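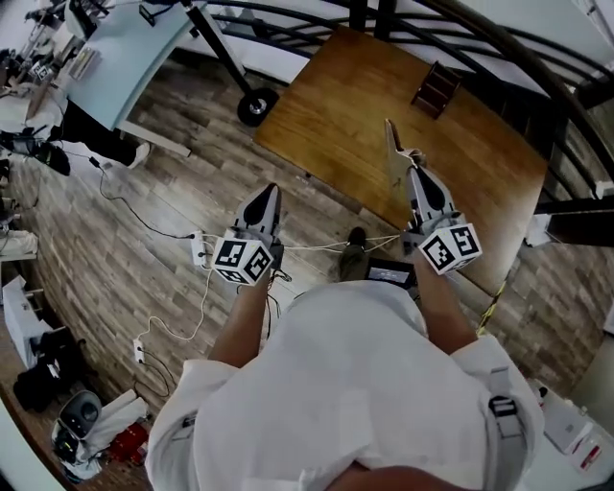 Web strategy for software vendors: who owns the community page?
Speaker notes, 21 Apr 2024

Slide 1. Title

Thank them for staying after lunch. Say who I work for (Trudance, customer marketing) and that these are my own views. Questions any time.

Slide 2. Where we started

When I took over the Trudance customer forum it had 1,807 registered members. Most had signed up to download a patch and never came back. The forum sat on its own server, with its own login and a logo two versions old. Support thought marketing ran it. Marketing thought support ran it.

Ask the room: how many of you know who has the admin password for your forum? Wait for hands.

Slide 3. What customers were doing meanwhile

They were talking on a mailing list run by users of Ternard, our main partner product. Good threads, detailed answers, and a lot of complaints about our upgrade guide. We read the list for a month before posting anything. I'd recommend that. The first thing we posted was a corrected page from the guide, with a link and no sales copy.

Slide 4. Moving the forum

Keep this one short. We moved to Nigatu, a hosted service. Old threads came across, but attachments did not, and we had to ask people to upload them again. Some didn't. If I were doing it over I would test the attachments before signing.

The single login took longer than the move itself. It was planned for July and slipped past it.

Slide 5. Who answers

We set up 2 people to watch new posts, one from support and one from product. They split the day. A post gets a reply from a named employee, even if the reply is "I don't know yet, I'm asking." Before this, replies came from an account called Admin, and customers treated it the way you'd expect.

Legal asked to approve every reply. We agreed on a one-page guide instead: no release dates, no pricing, no comments on other vendors. Copy of the guide is in the handout — point to the back table.

Slide 6. Numbers

Membership is now about 2,000. That is small growth and someone will say so. The number I look at is how many questions get an answer from another customer. It was close to none at the start and it's now a regular thing, mostly on integration topics. I don't have a clean chart for the early period because the old server logs weren't kept.

Don't get drawn into return on investment here. There's a slide.

Slide 7. Return on investment

We can show that some support cases were closed with a link to a forum thread. We can't show that the forum sold anything. Say that plainly. The budget was renewed on the support savings alone.

Slide 8. What went wrong

The Sorness launch. We opened a private area for early customers and then announced the product on the public blog before telling them. They were annoyed and they said so in the private area, at length. The product manager answered each post by hand, which helped. The blog calendar now goes to the forum team first.

Also the badges. Nobody wanted badges. Removed.

Slide 9. What to do when you get back

Find out who has the password.
Read what your customers already post somewhere else.
Put real names on replies.
Write the one-page guide before legal asks for one.

Slide 10. Questions

Likely ones: Should the forum be open to prospects? (Ours is, read only.) Do we delete negative posts? (No, only spam and personal attacks.) What does Nigatu cost? (Can't share our contract — send them to the vendor.)

Leave the contact slide up while packing.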